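The Ferry to Levumstead

So my aunt left me a boathouse. I should say up front that I can't swim, I get seasick on docks, and I had spoken to her maybe twice since I was a kid. But the letter from the lawyer said boathouse, Levumstead, contents included, and I had just been let go from the job in Wistach, so I packed a bag and bought a ticket.

The ferry is called the Suvarna and she only runs when she feels like it. I sat on my suitcase for most of an afternoon next to a man eating sardines, and he asked what I was going over for, and I told him, and he stopped chewing.

"Her place?" he said. "With the bell?"

I said I didn't know about any bell. He offered me a sardine. I think he felt sorry for me.

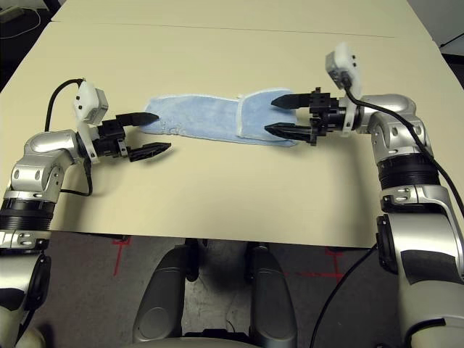
My aunt had rules, you see, and she'd written them all down and pinned them up by the stove, page after page in green ink. Never whistle after supper. Leave the back door open a crack in October. Fold the blue towel long and narrow, lay it flat across the table, and don't put anything on it, not even a spoon. I read that one three times. I found the towel in a drawer, light blue and fuzzy, with the edges going pale and frayed, and I folded it into a strip the way she wanted (okay, one end came out rumpled, I was tired) and then I stood there in a dead woman's kitchen feeling like I'd set a place for somebody.

The bell went at two in the morning.

It hung off the end of the dock, a big green ugly thing with no rope on it, and it rang once. I lay there with the blanket up to my nose and told myself it was wind. There wasn't any wind. I'd been complaining about that on the ferry!

When I came down at breakfast the towel was stretched out, twisted up tight like somebody had been wringing it out. It was soaking wet and it smelled like the bottom of the lake. I checked the doors. I checked under the sink for a leak, then the ceiling, and then I made coffee and drank it outside in my coat.
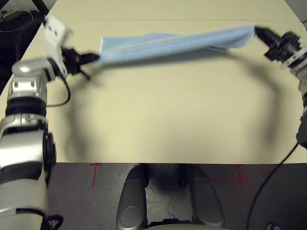
The blue towel, pulled out long and twisted.

There was a bankbook too, tucked behind the rules. Every year she'd put in 800 dollars and every year she'd taken out 1200, which makes no sense, and the balance never went below 2000, which makes even less. The last line just said "Rivine, for the boat." I went through the whole place looking for a boat. There were oars and a life jacket with a mouse nest in it, and a slip with the water going up and down in it, and that was all.

I called the ferry office and asked who Rivine was. The woman on the phone said it wasn't a who, it was the town that used to be where the lake is. Then she asked if I'd put the towel out.

"How do you know about the towel?"

"Everybody on the shore puts one out, hon," she said. "They come up cold."

I had a return ticket in my coat pocket, and the Suvarna was due at four, assuming she felt like it. I got as far as the end of the dock with my suitcase. The water was very clear that day – clear enough that I could see a chimney down there, and next to it a little square of garden wall.

I went back up to the house. I hung the towel over the stove to dry and dug through the drawer for another one, a thicker one if she had it.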